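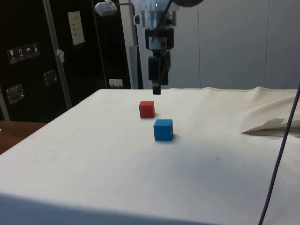
Home Reviews Kitchen Laundry Sewing Archive Contact

November, by Hanne Juhl

Plitance 2773 handheld steamer

I have owned an iron since college and a steamer only since this spring. The Plitance 2773 replaced a Vitell steam iron I bought in 2010, which still heats up but leaks from the soleplate whenever it is set down flat. I wanted something for curtains, tablecloths and the kind of shirt that never gets properly ironed anyway.

The 2773 is a one-piece unit. The water tank is in the handle, the head is metal, and the cord comes out of the bottom on a swivel. There is no separate base and no hose. It comes with a fabric brush that clips over the head, a small measuring cup and a cloth bag. The bag is too small to hold the steamer and the brush together, so the brush lives in a drawer.

Heating up takes a little over a minute. The light goes from red to green and the trigger unlocks. There are two steam settings. The low one is enough for thin cotton and most synthetics. The high one is what I use for everything else, and on high a full tank lasts some six minutes. For a shirt this is plenty. For a pair of lined curtains I had to refill twice, and each refill means unplugging, waiting and carrying the thing to the sink.

Heavy fabric is where it struggles. I tried it on a cotton drill tablecloth that had been folded in a closet all summer. The long soft wrinkles came out in one pass with the cloth hanging over a door. The fold lines did not. I went over them slowly with the brush attached, then from the back, and they were still there when the cloth was on the table. An iron took them out in one go. If your table linens are stored folded, keep the iron, or roll the cloth on a cardboard tube and use the steamer for touch-ups.

Knits and wool came out very well. I steamed a cardigan that had gone flat at the elbows and it looked better than it had in a year. It is also good on the hems of dresses and on pleats, where an iron always seems to press in a second line next to the first.

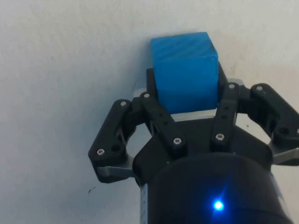 Can you use tap water in it? The manual allows tap water if it is soft, and recommends distilled or a half-and-half mix if you live in a hard water area.

Our water is hard, so I use the mix. After a summer of that I found a few white specks on a navy skirt, and they brushed off once the fabric was dry. I then ran a tank of descaler through it over the bathtub, followed by plain water, and have not seen any since.

The weight is my main complaint. Full, it is noticeably heavier than the Tranulia travel steamer my sister-in-law Tonantzin lent me to compare, and after the second curtain I was switching hands. The Tranulia is easier to hold, but it spits when tilted and its tank is tiny. The Plitance did not spit at any angle I tried - except in the first few seconds, so point it away from the fabric when you start.

The trigger has a lock for continuous steam. Use it. Holding it down for a whole curtain is tiring.

Good for: shirts, knits, dresses, curtains that are already hanging.
Less good for: heavy cotton, linen napkins, anything with a hard crease.

I am keeping it, along with a new iron for the tablecloths.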